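Tehrani says yes, and Jistthorpe gets its contest after all

So she's doing it. Zohreh Tehrani told a packed upstairs room on Mahama Street on Sunday evening that she'll be the Residents' Group candidate for mayor of Jistthorpe, which ends the longest will-she-won't-she I can remember in this town (and I sat through the whole business with the leisure centre). I was at the back by the coats, and I can report that the cheer was loud and that it started slightly before she'd finished the sentence.

If you've somehow missed the build-up, Tehrani ran the bus depot at Terkgate until last year. She has never been a councillor. She got on to most people's radar during the flooding, when the council's phone line went down and she ended up doing the evening updates herself from the depot steps, in a cagoule, telling people which roads were passable and which ones only looked it. My mum still talks about the cagoule. By the spring there were window posters with her name on them, and at that point she hadn't said she was standing for anything.

The Residents' Group need somebody, that's not in dispute. They've got 16 seats out of 39, they've been the largest group on the council for two terms running, and they've managed to lose the mayoralty both times. The last one went by 25 votes. I still get letters about those 25 votes, mostly from the same man. The story the group tells itself is that they had the better policies and a candidate who looked as though he was waiting for a train, and so this time they've gone and found the best-known person in town who isn't already in another party.

I like her, I'll say that now so you can weigh up the rest of this accordingly. She's funny, she answers the question you asked, and when a chap in the second row on Sunday wanted to know what she'd do about the Zoster parking app she said she'd deleted it and started using coins again, which got the biggest laugh of the night. But deleting the app from your own phone isn't a parking policy, and when he had another go she said she'd need to see the contract first. Fair enough! It was also the third time in the evening that something had to wait until she'd seen the contract, or the figures, or the officers.

There's a theory going about that what the group wants from her is cover on the running-things question. The sitting mayor's people have hammered them for years as nice folk who couldn't organise a tombola, and along comes a woman who got the number 3 to run on time for a decade. I'm not convinced it works like that. I've talked to a lot of people on doorsteps and in queues these past few weeks and I haven't had a single one bring up timetables. They bring up the depot steps. They've seen her on their phones, they've seen her in the rain, they feel they know her, and I suspect you could swap the buses for a veterinary practice or a school and they'd feel much the same. What the group has got hold of is a local celebrity who also happens to have a decent CV, and they've been very good at talking about the CV.

Does that matter? Celebrities win things. The bit that bothers me is what happens between now and polling day, when she has to have a view on the Terkgate rezoning. The group is split straight down the middle on Terkgate. The councillors from the north side want the old sidings kept for industrial units, and the ones from the river wards have promised housing there on every leaflet since I moved here. They haven't had the row in public because there hasn't been a candidate to have it in front of. Now there is, and she used to work next door to the site, and she was asked about it on Sunday and said both sides had made very strong points. You could feel the whole front row relax and the whole second row cross its arms.

The mayor's office sent me a statement within the hour, which for them is lightning. It welcomes Ms Tehrani to the race, thanks her for her service during the floods, and looks forward to hearing what she'd do differently. I thought that was rather well judged. They aren't going to attack her over the floods, they'd be mad to. They're going to ask her polite questions with numbers in them, over and over, and hope people notice the gaps.
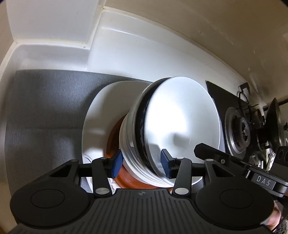 Her support inside the group is the part I'd keep an eye on, more than anything the mayor says. Everyone was keen to tell me how united they are, and on the night they were, with all of them on their feet and the deputy leader clapping with his hands above his head. I got in late, put the kettle on and stood looking at the pile of dishes on the counter by the hob, with the big white bowl at the front catching all the light, the shiny black one tucked in behind it, the paler ones nested up close after that, the whole lot on a lean, and I thought, well, that's the Residents' Group, isn't it. Tehrani's the white bowl. You look at her and you don't look at what she's resting against, and I wouldn't fancy being the one who pulls a dish out from the middle of it. The middle, for what it's worth, is four or five river ward councillors who were leaning towards standing one of their own, and who've been told (I have this from two of them, separately, both sounding fed up) that their turn will come.

It's worth asking what she gets out of it too. I caught her on the stairs afterwards and asked why she'd taken so long, and she said she'd wanted to be sure people were asking for her and weren't just cross with the other lot. I asked how she'd made up her mind which it was. She said she hadn't, quite, but the form had a deadline on it. I've been doing this a good while and I can't remember a candidate giving me an answer like that on day one. It'll either get her elected or get her told off by her agent.

On the practical side, nominations stay open until the end of the week. The mayor is running again, Tehrani will be on the paper for the Residents, and there's an independent from out by the quarry who tells me he has his signatures and just needs to find the envelope they're in. If anyone else puts in I'll update this page. The first debate is pencilled in for June at the library, though the library hadn't heard about it when I rang, so don't book a babysitter yet.

I've also asked the Residents' Group for a copy of whatever they've agreed on Terkgate, even a draft, even a paragraph. Their press person said it was being finalised. I asked whether that meant it had been started, and she laughed and said she'd ring me back. She's usually good about ringing back, so I'll give her until tomorrow teatime before I start pestering.

One correction while I'm here: last week I wrote that the Mahama Street hustings room holds fewer people than the one at the old school. Several of you wrote in to say it's the other way round, and having now stood in it with somebody's rucksack in my ribs for an hour and a half, I accept that it's bigger than it looks. Comments are open below as usual. Please be kind to each other about the parking.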